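Sofa Sports Club > General Chat > Is anyone else watching ALL of it? (big summer sports thread)

hedgerow_kay
Original poster

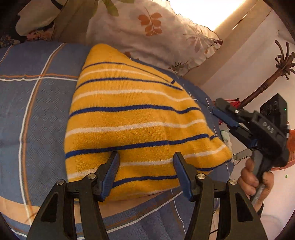

Yellow striped towel on the bed

OK so who else is losing whole weeks to this. I'm not a sports person. I like the rowing when it's on and my sister's kids' swim meets and that's it. But it's June, the Clakusar Games are on every channel from breakfast, and last night I stayed up till 1:40 am for the women's hammer qualifying. Qualifying! Not even the final.

Questions for the room:

What are you watching that you'd never normally watch?
What do you turn off?
Is it me or is the studio chat longer than the actual sport this year?

My answers: hammer, canoe slalom, anything with a horse. Turn off: golf, sorry. And yes, way longer.

----

milkfloat66

Handball. Every four years (or whatever this one is) I become a handball expert for two weeks, then forget the rules completly. Stastolau vs Mollah the other night was the best thing I've seen on TV all year. Goalkeeper like a starfish. Went to extra time and I had work at 6.

Golf stays ON in this house, thank you.

----

TurnstileTed

Can I be the grump. Too many sports. 239 medal events they said on the opening show. Who needs 239. You flick over for the 800 and get a bit of archery, ten seconds of a bike wheel, an interview in a corridor, then "we'll bring you the result of the 800". I wanted the race! Not the result of the race.

Used to be one channel, one commentator, you saw the lot.

----

hedgerow_kay

Ted you did NOT see the lot, you saw whatever they decided to show you. Same as now but with less archery.

----

pebbledash

Archery is great, leave it alone. It's the only one where you can hear them breathing.

Agree about the corridor interviews tho. Person has just run themselves sick and it's "how does that feel". Let them sit down. Get them a drink. Ask in an hour.

----

lanternjaw

Swimming for me, heats in the morning with toast. I did club swimming as a kid, was never any good, 5 am starts and hair that smelled of chlorine till college. Still can't watch a relay changeover without holding my breath.

That Mollah girl in the 200 fly. Dead last at the first turn, then just walks through them all. Watched it again on my phone at lunch, and again on the bus.

----

TurnstileTed

She won the heat. It was a heat. She was fifth in the final.

----

lanternjaw

I know where she was in the final Ted. I didn't say she won. I said I enjoyed it.

----

milkfloat66

this is what sport's for, surely

----

quietcorner

Long time reader, don't post much. Going to disagree with nearly everybody, sorry. I find the whole thing a bit much. The flags, the anthems, presenters crying. I like sport fine, go to see Dasenthorpe Town most home games, crowd was 1,203 last time out and I could tell you what half of them had on their fries. These big events feel like being told to have a good time.

Also we seem to care about a sport for one night then it gets nothing until the next time. Our local judo club can't get a hall past 8 pm. Every big Games there's a rush of kids signing up, then no mats, no coaches, gone by the fall.

----

hedgerow_kay

Fair point well made. But can't it be both? I wouldn't know judo existed without the TV. My nephew started because of it and he's still going, he threw me over a beanbag at Easter.

----

bumblefoot

Judo parent here, agree with quietcorner on halls. Ours got moved 4 times in one season. One of them was above a bakery. Lovely smell, terrible floor.

But I'd still take the rush of kids. Some stick. Mine stuck. Wasn't going to find it otherwise, soccer was the only thing on at school and he hated it.

----

TurnstileTed

If it was on one channel more people would see the judo.

----

pebbledash

Ted is going to get his one channel if it kills us

----

sprocket_lane

Road race people? Anybody? Six hours of cycling and I loved every minute. Helicopter shots of castles. Cows. A man with a tuba on a hill. My wife came in at hour three and asked if anything had happened and I said no, and she sat down and watched the rest of it.

The break had 4 in it for most of the day and the bunch just got the sums wrong. No radios so they didn't know the gap. More races should ban radios IMO.

----

milkfloat66

Disagree on radios, it's a safety thing. There was oil on that second descent and no way to tell them.

----

sprocket_lane

There's marshals with flags for that. Worked for decades.

----

milkfloat66

Plenty of people fell off for decades too

----

sprocket_lane

ok yes. But the RACING. You can't say the racing wasn't better. When they all have the team car in their ear it's just 5 guys from one team on the front doing math until the last climb. I'd take a neutral channel, hazards only, no tactics. Everybody hears the same thing.

----

milkfloat66

Hazards only I could live with. Shake on it.

----

lanternjaw

Did two people just agree on the internet

----

hedgerow_kay

Screenshotting it.

Update from me, canoe slalom final this afternoon, I was supposed to be doing laundry and did none. The guy from Stastolau touched the last gate. THE LAST GATE. Two second penalty and went from gold to nothing. I shouted so loud the dog left. How do you go home after that. How do you get on a plane with your paddle.

----

bumblefoot

Oh I saw that. Couldn't see the touch on the first replay, or the second. Third one maybe. A hair.

----

TurnstileTed

He touched it. Pole moved.

----

bumblefoot

Could have been spray off the paddle

----

TurnstileTed

Spray's not a touch, agreed, but the pole swung outward, and he was inside. Judges are sat right there. I did gate judging one summer on the river at Dasenthorpe, freezing even in June, and you get to know the difference.

----

hedgerow_kay

TED. You were a canoe judge this whole time and you let me go on about golf

----

TurnstileTed

One summer. They were short. Free sandwich.

----

pebbledash

New respect for Ted. Still wrong about archery.

----

quietcorner

I'll admit I watched the slalom. My neighbor had it on with the window open and I ended up leaning on the fence. It was good. I take back maybe a third of what I said. Not the crying presenters.

----

hedgerow_kay

A third! I'll take it.

What's on tomorrow, does anyone have a list that makes sense? The official schedule on the site is hopeless, it keeps flipping to Clakusar time and then back to mine. I missed the whole dressage team thing because of it.

----

lanternjaw

There's a toggle, top right, little clock. Doesn't remember what you picked so you have to do it every single time. I write mine on the back of an envelope the night before.

From the envelope: swimming heats 9:30 am, hammer final 7 pm, handball semi at 8:15. Gymnastics is somewhere in the middle, I can't read my own writing.

----

milkfloat66

Handball semi is 8:45, they moved it. Mollah again!! I've bought the snacks.

----

sprocket_lane

Time trial starts at noon if anyone cares. Flat course, no castles. Wind off the sea so the late starters could get hammered.

----

bumblefoot

Hammer final and the handball semi overlap then, if hammer runs long. It always runs long. Somebody always has a foul and argues about it.

----

TurnstileTed

This is exactly what I mean. Two channels, two things at once, and you see half of each.

----

pebbledash

So get your laptop out and put it next to the TV like the rest of us

----

TurnstileTed

I don't have a laptop. I have the big computer upstairs and it's got a fan in it like a tractor.

----

hedgerow_kay

I'll post the hammer distances in here as they come in Ted, you watch the handball. Or other way round. Tell me by 6:30, I've got to get the dinner on.

----

TurnstileTed

Handball then. Thank you. No spoilers on the last round though, I'll want to watch it back.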